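A shirt is a hard thing to pick up

Grenex opens its workshop to visitors twice a year, in June and again in late summer. The second of these fell on 12 August 2023, and 104 people had put their names down for it. We went in with the group at noon.

The firm has the ground floor of a former dye works in Gullska. Most of its income comes from packing machines, and the part the visitors wanted to see, a project called Lovwood, takes up one room at the back. Lovwood is an attempt to get robot hands to deal with clothes. It has been going for five years and has a staff of 12.

Raili Kauppinen runs it. She gave a short talk by the door and then let people stand near the table while the arms were working. A box or a bottle keeps its shape when you take hold of it, she said. Cloth does not, so the hand has to find an edge before it can do anything useful. The fingers close on the cloth slowly, and most of the talking in the room stopped while they did it.

The garment on the table was an orange shirt with small white buttons. Collars are a favourite place to start, according to Kauppinen, as they are stiffer than the rest and give the fingertips something to press against.

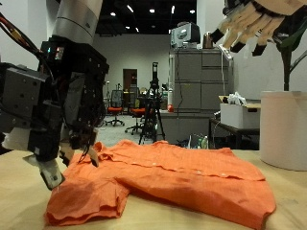 What the hand sees

Each visitor also got a turn at the screen showing the view from the small camera mounted on the robot. It takes some getting used to. The picture is round, with black all about it, and straight things bend near the rim. Anything close by looks huge. I could pick out the white finger of the gripper, a good many black cables, a corner of pink and some leaves, and it took me longer to work out which way was up.

Venla Kiiskinen, who writes the software, spends much of her week looking at pictures like these. She said the wide view is worth the bending, as a narrower lens loses the cloth as soon as the hand moves in. Her part of the work is getting the machine to tell a fold from a shadow.
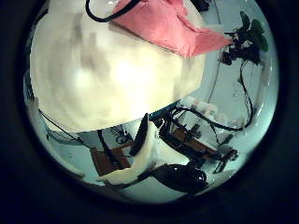 Words and pictures: Vrettos magazine staff

Questions took up the last part of the visit. A man who manages a hotel laundry asked when he could buy one. Kauppinen told him she had no date to give. The next stage is a trial with two laundries, sorting shirts from towels, and folding will come after that.

Somebody else asked about wool. They have not tried wool yet.

The next open day is in June, and places can be booked at the Grenex front desk.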